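Varkeline front loaders: washer and dryer pair

Home > Shared laundry > Washers and dryers

The Varkeline pair is a front-loading washer and a matching dryer for shared laundry rooms. Both have the same round door and the same metallic finish, and they are meant to stand side by side on a flat floor. You can order them together or one at a time.

Price per pair: £2,132 excluding delivery
Order code: VK 167
Stock: 5 pairs at our Nindow warehouse

Door and glass

Each door has a deep, domed glass set in a thick round rim. The dome keeps the load away from the seal while the drum turns.

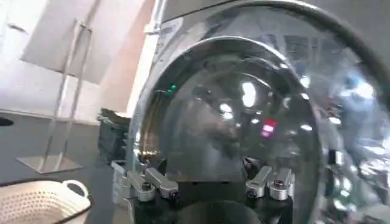 Doors open to the side and need clear space in front of the machine. Wipe the glass with a soft damp cloth. Do not use scouring pads or anything with bleach in it. Lint collects at the bottom of the seal and should be picked out by hand.

Placing the machines

Leave a narrow gap between the two so that the side panels do not rub. Check each machine with a level before first use and lock the feet. Number labels go on the front panel, top left, and are supplied in the box. Tell us at the time of ordering if you want them to start from a number other than 1.

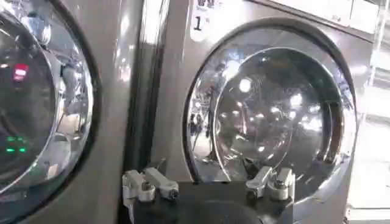

Two front loaders side by side, with a number 1 label on the right-hand machine.

Spare parts

Door seals, glass domes and hinge sets are held at Nindow. Orders placed before 2 p.m. leave the same day. A replacement dome is £97 and comes with its fixing ring.

Customer comments

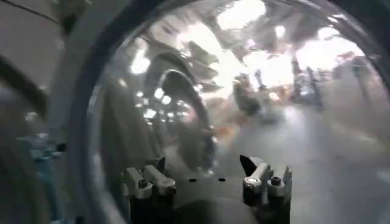
Priseck Laundry Rooms wrote that the door glass was easy to keep clear, but that they would have liked a longer hinge warranty. The hinge warranty has been the same length as the main one since March.

Loading and unloading

Put the basket on the floor in front of the dryer, open the door fully and lift the load in a bit at a time. Shake out anything that has twisted in the wash. Clean the lint filter after every load.

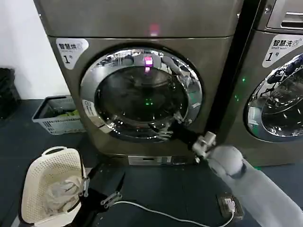 Montecinos asked whether the dryer can go on the left of the washer. It can go on either side. The door hinge cannot be swapped over on site, so please choose the side when you order.

Delivery is to the ground floor only. Old machines can be taken away for a charge.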